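**Bench Skills, Unit 2: Crimping and Wire Termination**

Course handout. Read before the second bench session and bring it with you.

## 1. Scope of this unit

Unit 1 dealt with the choice of wire: gauge, strand count, and insulation. This unit covers what is done at the end of the wire. Students will learn to strip stranded wire without damage, crimp open-barrel contacts, load them into a housing, and inspect the finished lead. Soldered joints are treated in Unit 4 and are not assessed here.

The unit is taught by Sekar Lumbantobing, with bench supervision by Augustina Eshun. Questions about missed sessions should go to Liya Sisay at the course office.

## 2. Terms used in this handout

**Contact.** The small metal part fixed to the end of the wire. It may be a pin or a socket.

**Conductor barrel.** The part of the contact that is folded over the bare strands. It makes the electrical connection.

**Insulation barrel.** The part behind it, folded over the insulation. It carries mechanical strain and has no electrical function.

**Bellmouth.** The slight flare at the end of the conductor barrel. It keeps the sharp edge of the metal from cutting into the strands.

**Brush.** The short length of strand that can be seen past the front of the conductor barrel.

**Housing.** The plastic body that holds the contacts in position.

## 3. Stripping

A poor strip cannot be rescued by a good crimp. Most of the rejected leads in the last course failed at this stage, before the crimping tool had been picked up.

Set the stripper to the gauge printed on the wire, and test it on scrap from the same reel. Insulation thickness varies between makers even where the conductor size is the same. Close the tool squarely on the wire. If it is tilted, one side of the blade will reach the strands first.

After stripping, look at the strands under the bench magnifier. Cut back and start again if any strand is nicked, missing, or bent backward. Leave the strands in their original twist. Tight twisting by hand changes the shape of the bundle and can prevent the barrel from closing fully.

Strands must not be tinned before crimping. Solder is soft and will creep under pressure, so a joint that passes the pull test on the day may loosen months later.

## 4. Crimping

The bench tools are the Bitel ratchet crimpers. Each has two nests, marked by letter on the side of the jaw. Consult the chart at your bench to match the nest to the contact.

1. Place the contact in the nest with the open side of the barrels facing the forming die.
2. Close the handles by one or two clicks, until the contact is held but not deformed.
3. Insert the wire. The edge of the insulation should sit in the gap between the two barrels.
4. Close the handles in a single steady motion until the ratchet releases.
5. Remove the lead and inspect it before making the next one.

Do not defeat the ratchet. If a tool jams part way through its stroke, use the release lever and hand the tool to the supervisor. The contact is to be discarded.

Pendby contacts are supplied on a strip. Cut them off one at a time, close to the barrel, leaving only a small tab. A long tab will catch on the housing.

## 5. Inspection

A finished crimp is accepted when all of the following are true:

- All strands are inside the conductor barrel.
- A short brush is visible at the front and does not enter the mating area.
- A bellmouth is present at the wire side of the conductor barrel.
- Both insulation and bare conductor can be seen in the gap between the barrels.
- The insulation barrel grips the insulation without piercing it.
- The contact is straight when seen from the side and from above.

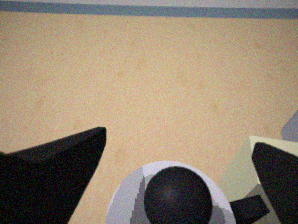 Leads that fail on any point are cut and remade. They are not squeezed a second time with pliers. A second squeeze may improve the look of the joint, but it work-hardens the metal and can crack the barrel along its fold.

Loading into the Leclerc housing is done only after inspection. Push the contact in from the rear until the locking tang clicks, then pull gently on the wire. A contact that slides back out was either inserted upside down or has a flattened tang. The tang may be lifted once with the extraction pick. After that, replace the contact.

## 6. Practical exercise

Each student will build one 19-way harness on the Zekstead practice board, following the wiring table on the back of the bench chart. Label both ends of every lead before loading it. Continuity is checked from end to end, then between neighboring positions to find shorts.

Each bench kit holds 168 contacts. This allows for practice pieces and remakes, and unused contacts are returned to the tray. Keep rejected crimps in the envelope supplied. They will be sectioned and examined in the review session led by Rhonda Bélanger.

## 7. Assessment

The harness is marked on electrical result, crimp quality, and labeling. A harness with any crossed position must be corrected before it can be marked. Students may submit one revised harness during the unit.

Written answers to the following are due with the harness:

- Explain why the insulation barrel should not be relied on for electrical contact.
- Describe the likely effect of using a nest one size too large.
- State where on the lead a break is most likely if the bellmouth is missing, and give a reason.

Tool loans outside session hours must be signed for by Tamara Tkachenko. Crimpers are returned with the jaws open.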